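Search this site Enter keywords Go
Print this page | E-mail this page
Reading time: 3 minutes

Rullwood Community Orchard: progress report to the Stumham Fund
December 2025

Dear friends at the Fund,

It is a pleasure to sit down and write to you again, and I hope you will forgive me if I go on a bit, as there is a good deal to tell since I last wrote in August and most of it is cheerful.

The planting on the lower slope at Karkstead is finished. All 16 of the heritage apple trees your grant paid for are in the ground, staked and mulched, and they have their rabbit guards on (we learned that lesson the hard way with the plums!). The soil down there is heavier than we had hoped, so we dug in a lot more compost than the plan allowed for, and that line of the budget is a little over. The fencing came in under, though, and the one more or less pays for the other.

The harvest days were a joy. We pressed 200 bottles of juice, most of them from the old trees by the lane, and gave a good share to the lunch club and the school. The rest went at the gate, with the money going straight back into tools and tree ties. I had worried about wasps and about parking, and as things went it was only the parking that gave us any trouble.

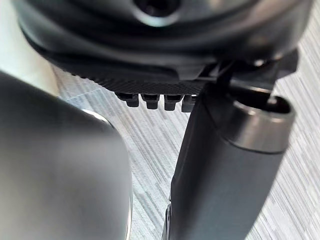
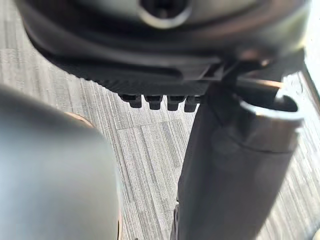

We have now run four of the pruning workshops promised in our application. The first was rained on from start to finish and people stayed anyway, which I found rather touching. Our neighbors at the Piątek nursery lent us their big shed for the grafting afternoon and sent us home with a box of rootstocks, so we will have young trees of our own to bring on next year. One or two of the older members had grafted before, years ago, and it was lovely to see them teaching the teenagers how to hold a knife properly.

Not everything has gone to plan. The water tank is still not connected. The fitting we were sent was the wrong size, the replacement was slow in coming, and by then the ground was too soft to get the trailer down. I would like to ask whether the 1,000 dollars set aside for the tank may be carried over into spring. We carried water by hand through the dry weeks and lost no trees, but I would not want to ask people to do that for a second summer.

Between now and the thaw we will be doing the winter pruning, mending the bottom gate and putting labels on the new row. The receipts are in the usual folder, and if you find anything missing please do telephone me in the evening.

With warm thanks from all of us,

Seija Rantala
Orchard coordinator, Rullwood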